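County Press Office Changes Rules for Briefing Room Seats

4/1/25

TELASDALE – The county press office will no longer assign permanent seats at its weekly media briefings, ending an arrangement that gave the front row to the same outlets for years.

Under the new rules, seats will rotate every month. Any news outlet that has published local government coverage in the past 90 days can apply for a place in the rotation, including online newsletters and podcasts. The old policy limited seats to newspapers, radio stations and television stations with an office inside county lines.

County spokeswoman Saranya Subramaniam announced the change in a memo to reporters. She said the office had received complaints from smaller outlets that they were kept in the hallway while assigned chairs sat empty.

"The room belongs to the public," Subramaniam wrote. "We are not in the business of deciding which reporters count."

The dispute began last August, when the Mansilla Courier, a newsletter with 2000 paid subscribers, was turned away from a briefing on the road budget. Its editor said the outlet had covered every meeting on the budget that summer. The press office said at the time that the newsletter did not meet the definition of a news organization in county policy, which was written before most local outlets had websites.

The Courier published the exchange in full, along with emails it got through a records request. In one of them, a press office employee called the newsletter "a blog with opinions." The employee was not named in the released copies. Subramaniam, who took the job after the emails were written, said the remark did not reflect the views of the office. 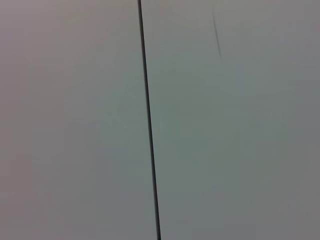 Reaction from the outlets that held permanent seats has been mixed. Mukov Broadcasting, which owns the largest radio station in the county, said in a written statement that it had no objection to a rotation but wanted a guarantee that its equipment could stay near the podium. The station carries the briefings live and says it needs a direct audio line.

The Telasdale Record was more critical. In an editorial, the newspaper said the change would reward outlets that show up to make speeches in place of asking questions. It also said the 90-day rule was too loose – a single post about a zoning hearing would be enough to qualify.

The Courier answered with an editorial of its own, pointing out that the Record had sent a reporter to only 3 of the last 7 briefings. The Record did not dispute the figure. It said staff cuts had made it hard to cover daytime events and that it often watched the video afterward.

Some of the argument has been political. The Courier leans conservative and has been a frequent critic of the county commission's majority. Several commissioners said privately that they expect the briefings to become more combative. Others welcomed the change and said officials should be able to handle hard questions from any direction.

A petition asking the county to open the briefings drew 900 signatures over the winter. Supporters came from both parties, and the list includes former employees of two of the outlets that had assigned seats.

The new policy does not change who may ask questions. The spokeswoman will still call on reporters, and each outlet will be limited to one question and one follow-up until everyone in the room has had a turn. Reporters without a seat that month may stand along the back wall or send questions in writing before the briefing starts. Written questions will be read aloud if time allows.

Outlets can lose their place in the rotation for missing two briefings in a row without notice, or for disrupting a briefing after a warning. An earlier draft would also have allowed removal for "unprofessional conduct." That wording was dropped after both the Courier and the Record objected to it, one of the few points on which the two have agreed.

Applications are open through the end of the month and can be filed on the county website or in person at the press office. Trendus, the company that runs the county's video stream, will continue to post recordings of each briefing, and the memo says full transcripts will be added within two business days.

The commission does not have to vote on the change, as seating is set by the press office. Commissioners are still expected to discuss it at their next regular meeting, where public comment will be taken.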